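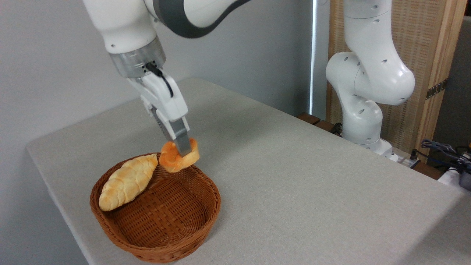

Projects > Prerklow > Photos

Bread and basket recordings

2 min read

November 26, 2021

Prerklow is our set of recorded examples for teaching an arm to pick up and place food. The work started in August with plastic stand-ins and moved on to bakery shapes once the operators were comfortable with the controls. The target is 4000 usable episodes across 16 tasks, and the basket task is the one we are on now.

Each episode is one attempt from start to finish. An operator drives the arm by hand control while the joint positions, the gripper opening and the video are saved together. Vibeke Bech and Babatunde Adeyemi share the driving, two hours at a stretch. Otis Kasprzak goes through the recordings the next morning and marks each one keep, trim or drop.

Basket task, pastry in the gripper
The fingers are closed on the twisted pastry just over the rim of the wicker basket, with the braided roll lying inside. Labels for this part of an episode are "carry" and "lower", and the change from one to the other is set by hand.

Notes on the task

The starting position of the basket changes between episodes, and so does the order of the pieces. Operators are asked to keep one steady speed and to leave hesitations in. Kolbrún Ketilsson trained an early version on clean runs only and it froze whenever a grasp was a little off center. Recordings with a second try at the grasp are now kept – they get their own tag, "regrasp".

Dropped pieces are kept as well, up to the moment of the drop. Anything where the video and the joint log disagree by more than two video frames is thrown out.

File names follow the Nonditz pattern: task, operator, session, episode. Older sessions still carry the Manalo names and will be changed when the set is next exported.

Signe Kvaran looks after the gallery and the session sheets. Corrections to labels should go to Otis, with the episode number.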